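Stop Rinsing the Flavor Out of Your Beans

I have cooked dried beans every week for 11 years, and I think most recipes for them are too fussy in the wrong places.

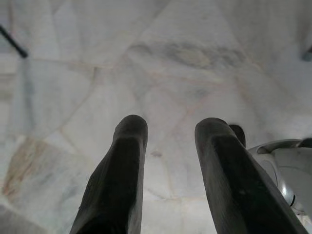 The usual instructions tell you to soak overnight, pour off the water, rinse, cover with fresh water, and hold back the salt until the end. I did it that way for a long time. My beans were fine. They were also dull, and the broth tasted like nothing much.

Now I salt the soaking water and I cook the beans in it. Black beans come out darker this way and the broth has some body. If I forget to soak, I start them dry and plan on a longer afternoon. Small black beans are usually done before dinner either way.

Musa Wike, who ran the kitchen at Saseo when I washed dishes there, put salt in at the start and never discussed it. He also put in half an onion, a bay leaf and more oil than I would have dared. Olanrewaju Igwe, who took over from him, rinsed everything twice. I ate both men's beans for staff meal, and I know which pot got scraped clean.

I will give the rinsers one point. Some people find that fresh water is easier on the stomach, and if you are one of them, go ahead and change it. Kidney beans are a separate matter - soak those for at least 5 hours, drain them, and boil them hard in fresh water before you turn the heat down. I would not bend on that.

What bothers me more is the age of the beans. A bag that has sat in the cupboard since two Augusts ago will stay hard whatever you do to it. The market in Hurkdale sells through its stock quickly, and I drive the extra 6 miles for it. A good bean costs a little more there and cooks evenly.

Leave the lid ajar, keep the water barely moving, and taste several beans before you call the pot done. One soft bean tells you very little about the others.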